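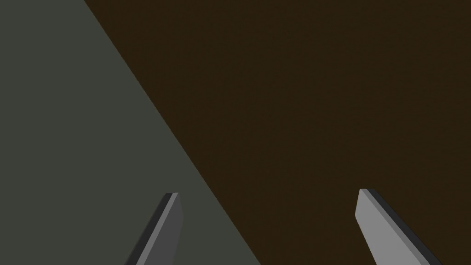
The old seed hall at Flender is getting a new coat of paint, and the people of the town have chosen the colours themselves! Voting closed in February after a lively month of swatches, arguments in the bakery queue and a great many phone calls to the council office, and the result is in. A total of 655 households returned a voting card, a far better turnout than the last three town consultations managed. The winning pair is a dark, greyish sage green with a deep brown beside it, the two meeting along one straight slanting line with no border or trim between them. It is a sober choice for a building that spent most of its life in cream, and we think it is going to look splendid.

The hall has stood at the bottom of Clinard Street for 100 years this summer, and the repainting is part of the birthday. Older readers will remember buying peas and beans by the scoop there, and the smell of sacking that met you at the door. The seed merchants moved out long ago. Since then the place has been a furniture store, a polling station, a rehearsal room for the brass band and, for one very cold winter, the home of the town library while its roof was being mended.

There were 13 colour schemes on the card. Some were put forward by the architects, Dolis, who are also looking after the repairs to the windows, and the rest came from residents who dropped their ideas into the box at the post office. The bright ones had their fans. A yellow and white scheme led for the first week and had posters up in several shop windows, and a brick red came a very respectable third. In the end the sage and brown won by 51 votes, with most of its support arriving in the last few days (the primary school sent its cards home in book bags, and they came back in a flood).

Dolis say the green was matched to a patch of old paint found behind a notice board in the entrance passage. It had been covered up for decades and was still in lovely condition. The brown is a newer idea, picked to sit well with the tiled floor, which is staying exactly as it is. The slanting join will follow the line of the main staircase, so that anyone walking up from the ground floor will have green on one side of them and brown on the other. It was the part of the plan that caused the most talk. A few people wrote in asking for an ordinary level line at waist height, and their letters can be read in the folder at the council office along with everything else that came in.

Painting starts at the back of the building, in the two small meeting rooms, and moves forward to the staircase and the main room. The hall will stay open for as much of the work as possible. The toddler group and the chess club keep their usual times but should use the side door on Nogueira Lane, which has a ramp and a bell. The brass band will practise at the primary school until the main room is ready - bring your own music stand, as the school has only a handful. Evening classes carry on upstairs, with the exception of pottery, which takes a break and comes back in the autumn.

The outside is a bigger job. Scaffolding goes up on the Clinard Street side first, and the bus stop will shift a little way down the road, to the front of the chemist's. Parking on that side is suspended while the scaffolding is there. The market is not affected and will keep its full run of stalls, including the cheese van, about which we have been asked more than once.

We were especially pleased to hear that the big painted sign over the front doors is to be kept and cleaned. The lettering has faded so far that you can only make it out after rain, and a sign writer will go over it by hand with a small brush, following the old strokes. It is slow, careful work and well worth stopping to watch. The clock above it will be taken down for repair at the same time. It has said twenty past four for as long as anyone at this newsletter can remember, and we shall be very glad to see it move.

A birthday party is planned for when the paint is dry, with the band, a seed swap and tea in the main room from three in the afternoon. Photographs of the hall in its shop days are wanted for a display on the staircase wall. If you have any in a drawer or an album, please take them to the council office, where they will be copied while you wait and handed straight back. Shop bills, seed packets and calendars would be very welcome too - there must be a few in Flender sheds.

The full list of colour schemes and the votes for each one is pinned up in the post office window. Questions about room bookings should go to the hall desk, open mornings from nine until noon.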